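How to pack small orders for shipping without losing your mind (or your margin)

Posted October 31, 2023 by Tariq Kiani

Quick one today, holiday orders already piling up and November is going to be worse. I sell phone accessories and small gadgets through my shop, Katik, and this is the routine I use. Takes me 4 minutes a box when the tape gun behaves.

What you need

Mailer boxes in two sizes. Not five. Two.
Kraft paper, the crinkly kind, on a roll.
Packing tape, 2 inch. Don't cheap out.
A kitchen or postal scale.
Labels. A marker. Scissors you don't mind ruining.

I buy my mailers from Drestlow, 156 to a bundle, and the bundle lasts me a couple of weeks. Used to get them from Jorel but the flaps kept tearing along the fold.

Step 1. Pick the box

Put the product in the small mailer. Does it fit with a finger of space on every side? Good, use it. If it touches the walls go up a size. Retail packaging dents at the corners first, and a customer who gets a dented corner will ask for money back even when the thing inside is fine.

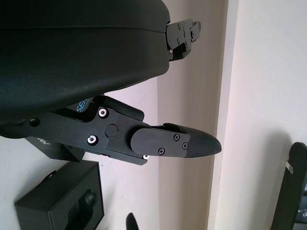

Don't go up two sizes. Big box, more filler, and you pay for the air — carriers price by size as well as weight. Check the size limits for the service you're using before you order a whole bundle of anything.

Step 2. Build the bottom

Tape the bottom seam once down the middle, then run over it again with an inch or two up each side. For heavy stuff do the H — middle seam plus both edges. Press the tape down hard with your palm. Cold garage, tape won't stick well, bring the roll inside the night before.

Step 3. Cushion

Tear off paper, scrunch it loosely, lay it in the bottom. Product goes on top, flat side down. Then paper round the sides, then more over the top. You want it springy. Packed too tight and the box bulges, and bulging boxes get caught on the belts.

Now close the flaps with your hand and shake it. Hear anything? Feel anything slide? Open it, more paper, shake agian.
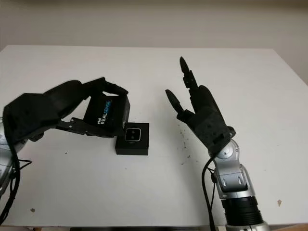 Can I ship a product in its own retail box with just a label on it?

You can if the carrier accepts it, but I wouldn't. The retail box gets scuffed, the label ruins the front, and anybody on the porch can see what's inside. Put it in a plain mailer.

Step 4. Slip in the paperwork

Packing slip on top of the filler, folded once, print side up. Thank you card if you do those. I had 1,000 printed last year and still have 362 left because I kept forgeting them. Keep the stack next to the tape, that fixed it.

Step 5. Weigh it closed

Weigh after the filler and slip are in, before you buy the label. Always round up. Underpaid postage means a delay or a surcharge, sometimes both, and guess who gets the email.

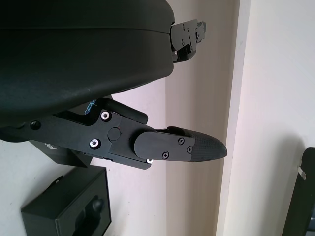
Write the weight on the bottom of the box in marker if you're doing a batch. Saves reweighing when you lose track.

Step 6. Seal and label

Top seam same as the bottom. Label on the biggest flat side, not over a seam, not wrapped round an edge. Clear tape over the barcode can glare under a scanner so leave that part bare. Old box? Cover or peel every old label and barcode.

Doing a batch

Go by step, not by order. Build all the bottoms, then fill everything, then weigh, then label. Except match each slip to its product right at the start — I once swapped two Naqvi chargers and had to eat shipping both ways.

Last thing, get a scan receipt at drop off. Keep it till the order shows delivered. Insurance for fragile stuff is a whole other post, will get to it when the rush dies down.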